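4 July 2021, evening, Skumley campaign notebook

Big day on the map! The Garnwood border finally works the way I wanted it to in January, and I'm going to get it all down before I forget how.

Where we left off: the Second Mikus War ended with the river treaty, and Garnwood kept both banks as far as the salt flats. I'd been running the aftermath with the old loyalty rule (every province checks once a year, fail twice and it revolts). It gave us revolts everywhere, all at once, and the whole timeline turned to soup. Year 271 had so many breakaway states I ran out of colors.

New rule, tried this afternoon on the full map, all 589 provinces:

- A province only checks loyalty if it borders one that has already changed hands.
- Mountain provinces check every second year.
- A garrison lets you reroll, but the garrison can't march that season.

What a difference. Revolts now spread like a rumor down a road. The first one started in the hill country above Cabrera, crept along the coast, stalled at the pass for ages, and then jumped the river the moment Garnwood pulled its garrison out to fight in the north. I had to stop and walk around the room. It's exactly the kind of thing you read in a real chronicle, where someone makes a perfectly sensible decision and loses half a kingdom over it.
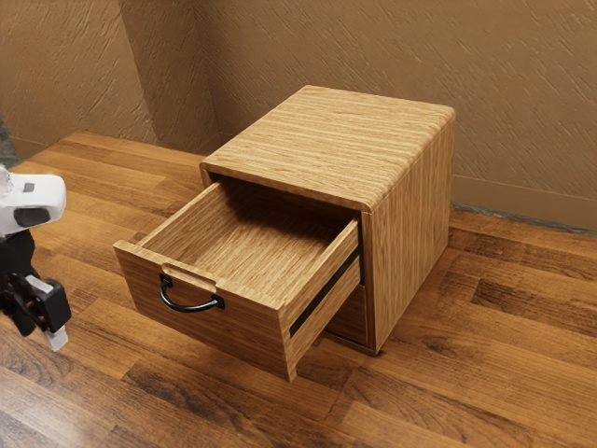
The Cabrera League came out of that run, and I love it already. It has 5 founding cities, none of which like each other, tied together by a grain agreement and a shared fear of Mikus. For the write-up I want their treaty to be properly messy: each city keeps its own calendar, tolls are halved for members, and there's a clause about bells that they will argue over for generations. Whoever takes the League chapter, please keep the bells.

Problem to fix: the sea. Ports count as bordering every other port on the same coast, so one unlucky harbor can set off the lot. Tried counting only ports within two days' sail and it was much better, though the southern islands then sat there doing nothing at all. Maybe islands check against their trading partner instead? Needs another run.

Also the numbers for Mikus look off. Their army list still has the pre-war strength, and after losing around 82 companies at the fords they shouldn't be able to threaten anybody for a decade. I think I copied from the wrong sheet. If they really are that weak, then the League is scared of an empty suit of armor, and that might be the best story in the whole thing. Leaving it alone until I've compared the two sheets.

Naming: "Skumley Accord" is used twice, once for the truce and once for the marriage pact. Keep it for the truce. The pact can be the Winter Promise, or something less sugary if anyone has a better idea.

Next:

- rerun from the treaty with the two-day port rule
- redraw the pass, it's a province too far east on the big map
- start the League chapter with the garrison leaving
- succession in Garnwood, the old queen is getting on and I haven't given her an heir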